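Carretero Society Opens Its Copy of the Hinau Papers, With Doubts Attached

DRELIS, June. The Carretero Society will make its full transcript of the Hinau Papers open to readers this month. The papers are 227 handwritten pages of ritual notes, dream records and letters, long said to come from the inner circle of the Reser Lodge. The Society is not ready to say that they do.

The claims made for the papers are large. Dealers have called them the lost working diary of the lodge. One sale catalog went further and said they held a complete set of grade rituals, passed by hand from teacher to student. The Society has spent two years with the pages and has found no complete ritual of any grade. What it has found is 17 partial ones, several of which stop in the middle of an instruction, and a good deal of copying from printed books that any curious person of the time could have bought.

There are also problems with the handwriting. The opening section and the letters at the back are supposed to be by the same writer. They spell the lodge's own officer titles in different ways, and the letters refer to a temple room that the opening section says was never built. Supporters of the papers explain this as a blind, meant to mislead outsiders. That may be so, but the same excuse could be made for any mistake in any manuscript, and the Society gives it little weight.

The dream records are another matter. They are dull in places, oddly frank in others, and full of complaints about rent, bad sleep and a missing key. A forger hoping to impress a buyer would have had little use for them. The Society thinks this part is probably the work of a real student of the lodge, though perhaps one who never got very far.

The transcript keeps the original spelling and line breaks. Notes mark each passage known to have been taken from a printed source. Unclear words are left as gaps, and no attempt has been made to fill in the missing parts of the rituals. 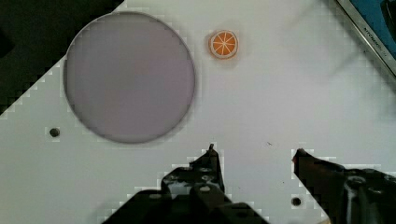
Do the Hinau Papers prove that the Reser Lodge had a secret inner order?
They prove only that somebody wrote as if it did. No membership roll, dated charter or outside letter has been found to back up the story.

A print edition of 1000 copies will follow from the Society's own press in Drelis. It will carry the same notes as the reading copy and a list of the printed books the writer borrowed from. Orders can be placed through the Carretero Society's office, which will also take corrections to the transcript.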